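Pre-session safety checklist, two-arm cell
Robotics Club, bench 2 (the Vulteo bench)
Filled in by: Tùng Diệp, Saturday session
Task of the day: sorting hand tools to the yellow tray

Marks: OK / FIX / N.A.

1. Emergency stop pressed and released one time before power. OK
2. Both arm bases tight on the front rail. OK. I made a quarter turn more on the left one.
3. Cables of the wrist cameras have enough slack in all positions. OK, but please look again after each change of the home pose.
4. Fingers of grippers: no cracks, screws present. OK
5. Speed limit in software set to 18 percent for new members, 80 percent only with a mentor. OK
6. Walls of the cell stand firm, panels do not move when pushed by hand. FIX — the right panel was a little free at the bottom. Done before start.
7. Tray is inside the reach of both arms. OK
8. Nothing sharp or heavy over 14 cm from the floor of the cell. OK
9. Long hair tied, no scarves, no bracelets. OK
10. One person at the stop button during all motion, and this person does not hold the laptop. OK 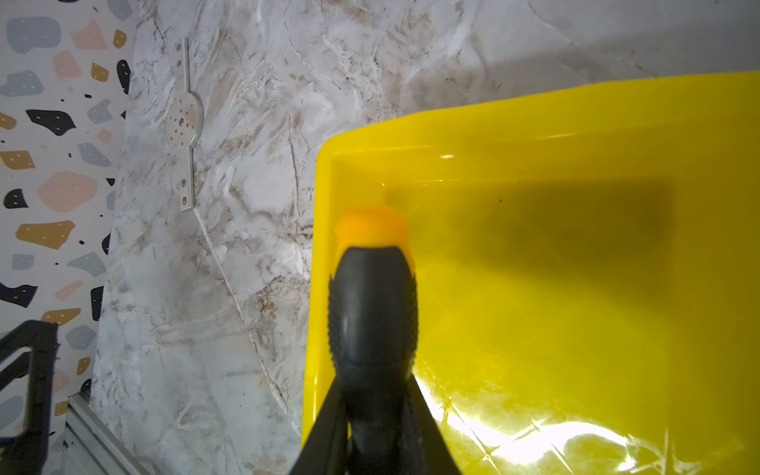

The yellow tray and a metal bracket with holes, at bench 2.
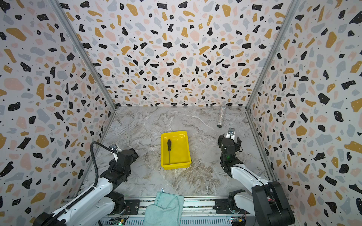
Comments to the list

Khoa Đào: For item 7, I would write "reach of both arms without crossing." Last month in the Karkach exercise each arm could reach the tray alone, and still the elbows touched when they went together. Please test the two arms at the same time, slowly, before you mark OK.

Tùng: Agreed, I tested only one after another. I will change the text of item 7 and repeat the test before the next group comes.

Item 3 also needs a better rule. "Enough slack" is not clear for beginners. My proposal is to move the wrist to both end positions by hand, with power off, and check that the cable does not pull.

Open points: item 7 (new test), item 3 (new text). Motor hours on the counter at start: 3,277.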